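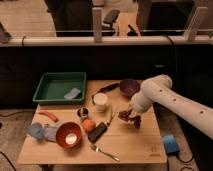
Otix releases planner update for cluttered tabletops

March 10, 2026

Otix has released version 2 of Prulon, its motion planning software for single-arm robots. The update is meant for work on crowded surfaces, where an arm has to reach past cups, bowls and cutlery to get to one item.

The main change is in how the planner handles replanning. Earlier versions computed a full path before the arm moved and started over if the camera data changed. Prulon now repairs only the affected part of the path. Otix says a typical repair takes 11 milliseconds.
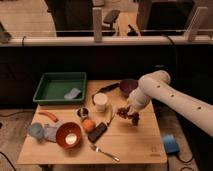
The company tuned the planner on 484 recorded tabletop layouts with everyday objects such as fruit, cloths and paper cups. Soft items are still treated as solid shapes, and Otix lists that as a known limit in the release notes.

Warnaron, which makes gripper control tools, will support the new version in its next update. Existing Prulon users can upgrade at no charge. Support for the previous version ends in November.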